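# Recording towel folds for a Trisen policy

Folding is a great first task for an imitation learning setup, and I will happily tell anyone who asks! Cloth is forgiving on your hardware, it costs nothing to reset, and a policy that has learned a decent fold is a joy to watch. These are my notes for recording a set of demos with the Trisen recorder and a wrist camera. I'm assuming your arm is already calibrated and you can drive it by hand.

## Before you record

Clear the table of everything except one towel. Pick a lamp setup and leave it alone for the whole set. Then open the recorder config and check these:

- `task_text`: keep it short, like "fold the towel in half"
- `episode_timeout`: 40 seconds is plenty for one fold
- `cameras`: wrist first, then overhead, in that order (the Bawa loader reads them by position)

Run one throwaway episode and play it back. If the wrist and overhead views drift apart, restart the recorder before you go any further. I once lost a whole morning's work to that.

## The grasp

Everything good in a fold starts with the pinch. Come down over the edge with the fingers open, pause for a beat, close, and only then lift. That pause matters more than it sounds like it should -- it gives the policy a clean moment to learn from, and my grasps got much better once I started doing it every time.

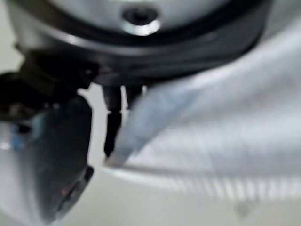
Once you have hold of the cloth, move at one steady speed. It's tempting to whip through the easy middle part of the fold, but fast moves smear the wrist view and you end up with a run of frames that don't teach much. Set the edge down, open the fingers, and back straight up before you swing away. If you swing first, the fingertip drags the top layer with it.

Missed the edge? Keep going! Back off, line up again, and finish the fold. Recoveries like that are gold, and I keep every one where the second try comes within a couple of seconds. Flailing for longer than that gets tossed.

## How many to record

My first set was 23 episodes, and the policy mostly hovered over the towel looking thoughtful. At 100 it could fold from a tidy start. The set I use now has 290, and it copes with towels dropped any which way, which made me ridiculously happy the first time I saw it.

Change the start as you go:

1. Flat and square to the table edge
2. Flat but turned
3. One corner tucked under
4. Dropped from hand height and left as it lands

Switch between these often instead of doing a big block of each. Your own driving changes over a session, and you don't want the late-afternoon style glued to the crumpled starts.

## Tagging and export

Tag each episode right after you record it, while you still remember what went wrong. I use `clean`, `recovered` and `toss`. Then export:

```
trisen export --task fold_towel --keep clean,recovered --out ./folds
```

Open a handful of the exported episodes in the Isatton viewer and scrub through the grasps. Watch the gripper value as the fingers close: it should step down once and stay there. A wobble usually means a loose trigger on the hand controller, and it's worth fixing before the next batch.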